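Section 4. Setting up and loading the parts shelving

Sustden shelving, yellow, three level. Applies to the Grirkthorpe assembly area. If you have the older gray racks use the other sheet, ask Hanane Mansour for it.

Read the whole section before you start. Two people for the build, one is fine for the loading.

4.1 Before you build

1. Clear the floor. Sweep it. Grit under a foot will rock the whole unit later.
2. Check the delivery against the packing slip. Each level is two panels. Short a panel, stop and call it in, don't swap one from another unit.
3. Leave the film on the panels until they are in place. The gloss scratches easy.
4. Gloves on. Panel ends are sharp before the lip is fitted.

4.2 Building the unit

1. Stand the uprights, lowest shelf position toward the aisle. The levels step down toward you when it's right.
2. Fit the bottom level first. Left panel, then right. Hand tight only.
3. Push the two panels together so the seam closes up, front to back. No gap you can catch a fingernail in.
4. Middle level, same again. Then top.
5. Front lips go on last, thick edge up. Tap down with a rubber mallet. No steel hammers on the painted faces please.
6. Level it side to side. Then go round and tighten everything.
7. Pull the film. Wipe down with a damp cloth, let dry.

Caution: do not climb on any level, even for a second. Use the step.

Note: if the seam opens up again after tightening, slack off the rear bolts on that level, close it by hand and redo. Usually it's the rear left one.

4.3 Loading the top level (metal housings)

1. Housings live on the top level only. Flat top up, hub showing.
2. Lift with both hands around the body. Not by the side tabs, they bend and then the part won't seat.
3. Set down, don't slide. Sliding takes the paint off, and then you get flakes in the hub holes.
4. Start at the back and work forward, rough rows, both panels. Leave finger room between parts.
5. Nothing hanging over the lip.
6. Spread the load over left and right panels. Don't stack housings on each other, ever.

Caution: parts are heavier then they look. If one slips let it go and get your feet out.

4.4 Loading the middle level (black trays)

The foot-shaped ones. Open side up, sidewalls clear of each other.

1. Check inside each tray for swarf or leftover packing. Tip it out over the bin, not over the shelf.
2. Lay them at a slant, all toes the same way, pointing back and to the left. Easier to grab from the aisle and you see at a glance if one is turned round.
3. Trays can sit side by side but not nested. Nested trays jam and the walls get scuffed prying them apart.
4. Don't fill the level. You need space to put one back down without looking.

Top and middle levels loaded, housings up, trays below:

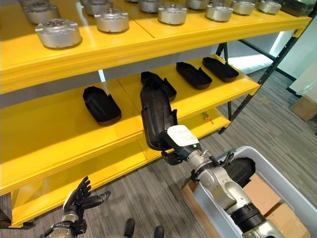

4.5 Restocking

1. Top up when the front row on the top level gets thin. Don't wait for empty.
2. Move the older parts forward, new ones in behind.
3. Housings come from Vlachopoulos in crates. Open the crate on the floor next to the unit, not on the shelf.
4. Write what you put up on the stock card. Card number for the housings is 1,803. Initials too.
5. Damaged parts go to the reject bin with a tag. Bent tab counts as damaged. Don't straighten it yourself.

Note: no drinks, tools or phones on any level.

4.6 Cleaning

1. Wipe the top and middle levels at the end of every shift. Dust shows less on the bright panels than you'd think so run a hand along.
2. Cuvent cleaner, the mild one, for oil marks. Spray the cloth, not the shelf. Take the parts off that panel first.
3. Black trays: dry brush only. Solvent leaves them patchy.
4. Clean behind the lips with a soft brush. Crumbs of metal collect there.
5. Every 90 days unload completely, check the bolts, check the seams, re-level. Log it.

Caution: if a panel is bowed or a lip is loose, unload that level and tag the unit. Do not put teh parts back until it has been looked at.

Questions on the build, Despina Giannakopoulos. Missing stock cards or trays, Hanane.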